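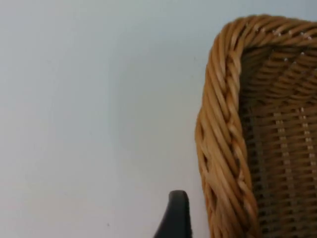
Rim contact and the basket problem: notes for the planning session

Speaker: Aurelio Ibarra. Perception section written with Han-gyeol Kwon. February 2024.

Opening

Say what the talk covers: how the planner decides where a finger may go when the object is a wicker basket and the wrist camera is too close to see all of it. Hardware questions go to the end.

Point out that the wrist view holds one rounded corner and part of two sides. The far end of the basket is outside it. Any pose estimate made from that view alone has to guess the length.

Perception

Nalel is our segmentation node. It takes the wrist stream and the fixed stream and publishes one mask per stream. It does no fusion. Fusion is in Vistlow, along with the object pose filter.

Wicker is hard for Nalel for a dull reason. The weave has dark gaps between the strands, and the gaps look like background to a model trained mostly on solid boxes. The old mask came out full of holes. Depth had the same trouble, with points on the strands mixed with points behind them.

What we changed:

Masks are closed before the point cloud is cropped. The closing radius comes from the distance to the surface, so it shrinks as the wrist backs off.

The rim is now a separate class. The twisted border has a different texture from the wall weave and the model separates the two without much help.

Rim points are fitted as a curve. Wall points are used only to decide which side of the curve is the inside.

Retraining used 3,430 labeled frames. Mention that the labels mark the rim as a band with an inner and an outer edge. Han-gyeol wrote the labeling guide; offer to send it.

If someone asks about the pale tabletop: there is little texture on it, so stereo matching is poor there. We fit the table plane from the fixed camera at startup and keep it.

Planning

Tichý is the planner. It used to treat the basket as a closed convex hull, which made every pose with a finger inside the basket a collision. The workaround was to switch off collision checks near the goal. Do not defend this, it was a bad workaround -- the arm would then accept a path straight through the rim.

The basket is now four wall slabs, a floor and a swept tube for the rim. The interior is free space. A rim grasp is two constraints: one finger on each side of the tube, and the closing direction across it. Walls slope, so the slabs slope too. We tried vertical slabs first and lost too much clearance at the bottom.

The approach is split in two. The first segment ends beside the rim and is planned on the fused pose. The second is short and is servoed on the rim curve from the wrist view, with the fixed view used as a check. If the two disagree by more than the tolerance, the arm holds and Tichý plans again.

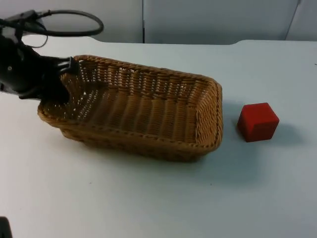 Neighboring objects matter more than we assumed. A cube standing close to one end of the basket takes away the outside finger pose at that end, and it also limits how far the basket can be pushed that way if the grasp is off. Tichý scores both ends and prefers the one with more free table. The score is a plain distance, nothing learned.

The cable is not modeled as a body. We limit wrist rotation per plan so that the loop stays within what we measured by hand in August. Expect a question on this. The answer is that a cable model is on the list and has not been started.

Second arm: it is in the collision model at its reported joint state at all times, parked or moving.

Tooling

Brondum records the planner input, the chosen plan and the rejected candidates with the reason code for each. The regression set holds 3,889 recorded planning requests. Every merge into Tichý replays all of them without the arm, and a changed choice is listed for review even if the new plan is valid.

Show the reason code table if there is time. Skip the replay viewer, it is slow over the room network.

Known gaps

Rim fit fails when fewer than two corners have been seen by either camera. It reports failure correctly, but the recovery is only to back off and look again.

Closing the mask can swallow a small object that touches the wall. No fix yet.

The floor of the basket is assumed flat.

Questions. Repeat each one into the microphone before answering.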